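The Price on the Card: How One Town Runs Its Charity Bake Sale

By Tamsin Bright

At seven in the morning the side door of the Kerslake Community Hall is propped open with a brick, and the first tins are already coming in. There are shortbreads, lemon bars, a tray of brownies under foil, and a tall coconut cake that has traveled across town on the lap of its maker's grandson. Sales do not begin until ten. By then every item will have been logged, labeled, priced and given a place on the tables, and the people who baked them will have been asked to go and sit down.

The Kerslake April Bake Sale has been held every spring for longer than most of its present bakers have lived in the town. It raises money for the Prevus Fund, which pays for transportation to hospital appointments for residents who cannot drive. The sale lasts a single day. The preparation for it occupies a good part of the winter, and the record of that preparation, kept in a set of green binders at the hall, gives an unusually full account of how a small charitable event is made.

Waltraud Wegener has organized the sale for the past nine seasons. A retired school secretary, she brought to the task a respect for forms. Each baker completes a card stating what will be made, how many portions it will yield, and which common allergens it contains. Cards are due two weeks before the sale. Late cards are accepted, but a late baker is assigned whatever the tables lack, and in most years what the tables lack is oatmeal cookies.

"People would all bring chocolate cake if you let them," Wegener said. "They would be very good chocolate cakes, and we would take half of them home again."

The allergen section was added after a difficult spring in which a visitor asked whether a carrot cake contained walnuts and received different answers from the people behind the table. The cake was withdrawn from sale and its baker was telephoned. It did contain walnuts. The card now accompanies each item to the table and stays beside it until the last portion is sold.

Pricing is the part of the sale that draws the most comment. For many years each baker set a price, a custom that produced some uncomfortable mornings. Experienced bakers undercharged out of modesty. New bakers, having added up the cost of butter and vanilla, charged what seemed to them a fair sum and then watched their work sit untouched beside a cheaper tray. Arne Brandes, who runs the cash table, argued for several years that the hall should set the prices, and his view eventually carried.

Under the present arrangement, cookies and small bars are sold at one price, slices and cupcakes at another, and whole cakes are priced individually by Brandes and Wegener before the doors open. All prices are in whole dollars. Brandes regards this last rule as his chief contribution to the event. Under the old system, he recalls, the line at the cash table would stop while a customer and a helper searched for a quarter, and people at the back of the line would put down their plates and leave.

Whole cakes are the exception to nearly everything. They are displayed on a separate table by the window, and they may be reserved by writing a name on the card. A reserved cake must be collected by noon. If it has not been collected, it is cut and sold by the slice, and there is no appeal. The rule has been applied to the mayor's office and to Wegener's own sister.

The bakers themselves are a varied group. Some have professional training, and a few once worked in the kitchen of the Claltell Hotel before it closed. Most learned at home. Anneliese Kuhlmann belongs to the second group, and her first year as a contributor is still fresh in her mind. She had agreed to bring 100 cupcakes, a figure she wrote on the card without giving it much thought.

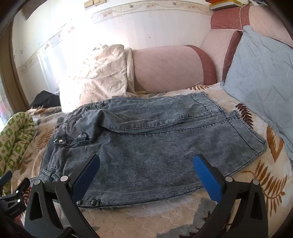
Page last updated: Friday, 4:15 p.m.

Kuhlmann's kitchen has one oven, and her cupcake pans held a dozen each. She began after supper on the night before the sale. The first batch rose unevenly. The second was better, and she believed that she had found the right setting for the oven until the third came out pale in the center and dark at the rim. She tasted one from every batch and by midnight could no longer judge whether they were too sweet. Her husband, consulted on the matter, said that they were fine, an opinion she did not find useful.

The frosting presented a separate difficulty. She had planned a buttercream with fresh raspberry, and the fruit made it too soft to hold a shape. She added confectioners' sugar until it stood up, tasted it again, and became convinced that she had made something no one could eat. At two in the morning she telephoned no one, cleaned the counter, and went to bed with half the cupcakes unfrosted. She finished them at the hall, standing in the corridor beside the coat rack.

They sold before lunch. A man bought a half dozen for his office and came back for more, and a child who had been promised one cupcake was seen with a second. Kuhlmann has contributed every year since, and she now writes a smaller number on the card.

Her experience has shaped the advice given to new participants. A single typed sheet is sent out with each blank card, and Kuhlmann wrote much of it. It asks bakers to choose a recipe they have made before. It suggests that cupcakes be baked the day before and frosted on the morning of the sale, and that anything with a cream filling be left for another occasion, as the hall has one refrigerator and it is a small one. It recommends that first-time bakers limit themselves to 2 recipes. It also asks them to write their names on the bottom of their pans, a request that is widely ignored. The hall's lost property cupboard contains an impressive stock of bakeware.

Transportation receives a paragraph of its own. Frosted cakes suffer most between the kitchen and the car, and the sheet advises a flat surface, a closed box, and a cool vehicle. Volker Kasten, who drives a delivery route for the Zivcombe Dairy during the week, collects from bakers who have no means of getting to the hall. He makes 2 rounds on the morning of the sale, the first for items that can be stacked and the second for those that cannot. He has dropped one cake in his time. It was a sponge, and he paid for it.

Kasten is also responsible for the arrangement of the tables, a matter on which he holds firm opinions. The cookies stand nearest the door, on the theory that visitors who intend to buy nothing will buy a cookie. The cupcakes are placed at the height of a child's eye. Bread and savory items are kept at the far end beside the coffee, where people tend to linger. Coffee is served by the cup and there is a chair for anyone who wants one. Bakers are discouraged from standing behind their own work, having been known to apologize for it to customers who were about to pay.

Unsold goods are few, but they are provided for. At half past two the remaining small items are packed into mixed boxes and sold at a flat price. Whatever is left at closing goes to the evening shift at the fire station, an arrangement of such long standing that the station sends someone with a cart.

The money is counted at the hall on the same afternoon by 2 people, neither of whom has worked at the cash table. The total is written on a card and pinned to the notice board in the entrance, where it remains until the following year. Ingredients are not reimbursed. Wegener raised the possibility some time ago, in recognition of the cost of butter, and the bakers voted it down. Several of them have since asked that it be discussed again, and the question is expected to return in the autumn.

Other changes are under consideration. Younger residents have asked for a way to pay without cash, and Brandes, after some resistance, borrowed a card reader for the most recent sale. It worked for most of the morning. There have been requests for more gluten-free baking, which would require a separate table and separate serving tools, and Wegener has drawn up a plan of the hall showing where such a table might stand. The plan moves the bread. Kasten has asked for time to study it.

Kuhlmann, meanwhile, has been testing a recipe for a rhubarb and almond cake that she hopes to enter at the whole cake table for the first time. She has made it four times since the new year. The third was the best of them, and she did not write down what she had done differently. Cards for the next sale will be available from the hall office, in the rack to the left of the door, and completed cards may be returned to the same place at any time before the deadline.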